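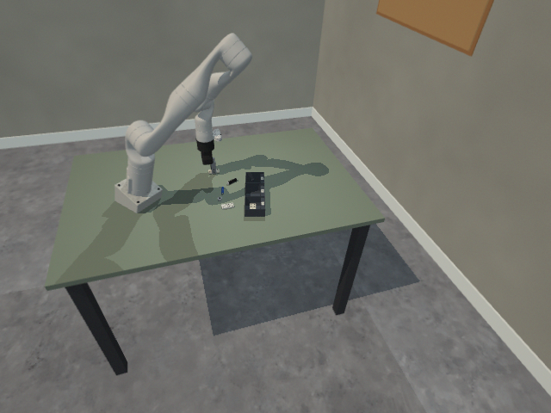 Según Ankica Yordanov, el tema central de Stedell perdía tensión si la voz entraba antes del segundo compás.

Sincronización, apuntes de la unidad. La licencia de fonograma y la de obra se negocian por separado – la serie necesita ambas.

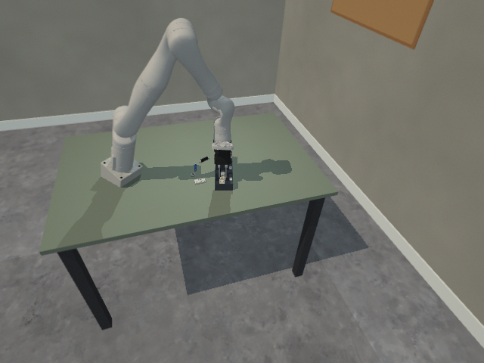
El uso en créditos se tarifa aparte. En Stedell, la cesión cubrió 34 segundos y 50 territorios.

Lectura: Preda, capítulo sobre edición musical.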